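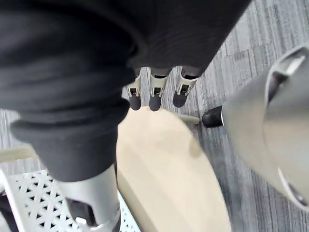
Knitted fabric is the easiest place to begin this unit, and I say that every term to a room full of people who came in hoping to start with silk. Please be patient with me, we will get to silk. A knit is one long yarn pulled through itself in loops, row after row, and nearly everything you will want to know about how a sweater or a pair of socks behaves comes back to those loops. Look at the black fabric at the top of this handout: the upper right part of it has that finely ribbed look, and lower down it goes over into a thick, heavy roll. Ribs and soft rolled folds are two of the things I would like you to start noticing in your own closets this week, because once you have an eye for them you will never quite stop (my family has asked me to stop, at restaurants especially).

Unit 2: Knits, Wovens, and How Cloth Hangs
Notes to go with the second lecture. Bring these with you, along with your swatch ring.

Loops first

If you hold a plain knit up to the light and stretch it a little sideways, you will see columns of small V shapes running up the front. Those columns are called wales. The rows running across are called courses. I used to mix the two up terribly, and what finally helped me was thinking of a course of bricks in a wall, laid one row on top of another.

On the back of a plain knit you won't see the V shapes. You will see little bumps, like rows of half circles. The front is the knit side and the back is the purl side, and they are the very same stitch looked at from two directions. When we say "single jersey," we mean a fabric with all its knit stitches facing one way. T-shirts are nearly always single jersey. Cut a piece of it and leave the edge alone, and it will curl, toward the front at the top and bottom and toward the back along the sides. Those of you who have tried to hem a T-shirt will be nodding by now.

Ribbing

A rib is made by switching between knit and purl within the same row, so that some columns stand forward and some sit back. One knit and one purl, repeated, gives you a 1x1 rib. Two and two gives you a 2x2 rib, which has a deeper, more obvious groove and is the one most of us picture on a winter hat. Rib stretches a great deal across its width and springs back nicely, so it gets used for cuffs, neckbands, and waistbands. It also lies flat at the cut edge, or much flatter than jersey does, and you will be grateful for that when we get to the sewing lab.

A warning about fine ribs: at arm's length, a fine rib knit and a fine corduroy can look surprisingly alike, and so can a ribbed weave such as faille. Use your fingers and not only your eyes. Stretch it across the ribs. If it gives generously, you very likely have a knit. Then use the pick glass and look for loops. Swatch 13 on your ring is there to fool you, and I will confess that it fooled me the first time I handled it.

Wovens, briefly

A woven cloth has two sets of yarns crossing at right angles. The warp runs the length of the cloth and the weft goes back and forth across it. There is very little stretch along either one unless somebody has put elastic in the yarn. Pull on the diagonal, though, and the whole thing gives. We call that diagonal the bias, and we will spend all of Unit 4 on it, so for now just pull on a cotton handkerchief each way and feel the difference.

Drape

Drape is the way a cloth falls under its own weight. Stiff cloth makes a few wide folds, limp cloth makes many small ones, and a thick soft knit will often do something in between, with big rounded rolls that have no sharp crease anywhere. Weight matters here, and so do the fiber, the finish, and how tightly the yarns are packed.

In the lab we will hang two pieces over the edge of the table and compare them. The first is the Salinas, a wool jersey at 218 grams per square meter. The second is the Hollo, a plain cotton weave at 44 grams. You would think the heavier one would be stiffer, and most people write that down before they have touched either. Please write down your guess in ink, then do the test, and leave the guess where it is. I don't take points off for a wrong guess.

If there is time I will also pass around the Skurkmont coating, 402 grams and felted so hard that you can barely find the stitches. It did start life as a knit. See whether you can find a wale anywhere on it.

For next time

Read the chapter on yarn twist, and don't worry over the tables at the back of it. Find one knit and one woven at home, and write half a page on each: front and back, which way it stretches, what the folds look like when you drop it over the back of a chair. Old clothes are better than new ones for this. Upload the pages to Clasex before class, or hand me paper if the upload gives you trouble, as it did for several of you last time.

Anyone still missing swatches should see Jacinto Manríquez in the textile lab, who has the spares in the long drawer under the steam iron. Please put the pick glasses back in their cases when you are finished with them.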